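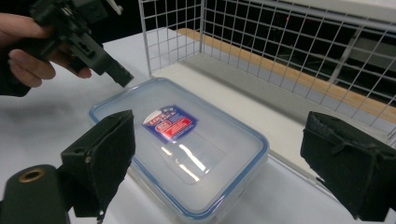 Photo: Solène Charpentier / Timum

Ask Noura Sayegh whether a machine can put away your leftovers yet and she laughs, then pulls her chair closer. "Some of them! Sometimes! Ask me about the lid."

So I asked about the lid. Sayegh leads the kitchen chores work at Timum, and a food storage container with a clear lid is the kind of thing she can talk about for an entire lunch (she did). Overhead light leaves bright streaks on the plastic, and a camera can take a streak for an edge. "You and I look at it and see a box. The machine sees a box, a shine and a table that's coming through the box. It has to pick one."

The training starts with people. They do the chore holding grippers in their own hands, over and over, and the software learns from those runs. Her group has 2751 of them for containers alone. "My wrists know every one," she says.

And how is it going? On lifting a closed container and setting it down somewhere else, she puts the success rate at 80 out of 100 tries, and she is thrilled with that. Snapping a lid shut is a different story. "You push one side, the other side pops up. My mother does it with an elbow while she's on the phone. We need 2 arms and a lot of patience."

She's just as frank about shop floors. Packing identical boxes is old news, she says, but a bin of mixed returns still stops most machines cold.

What she loves is how fast the small things are moving. Last October the arms were squeezing too hard to let go cleanly. Now they let go, and she has started on wet dishes. "Come back when we try the forks," she says.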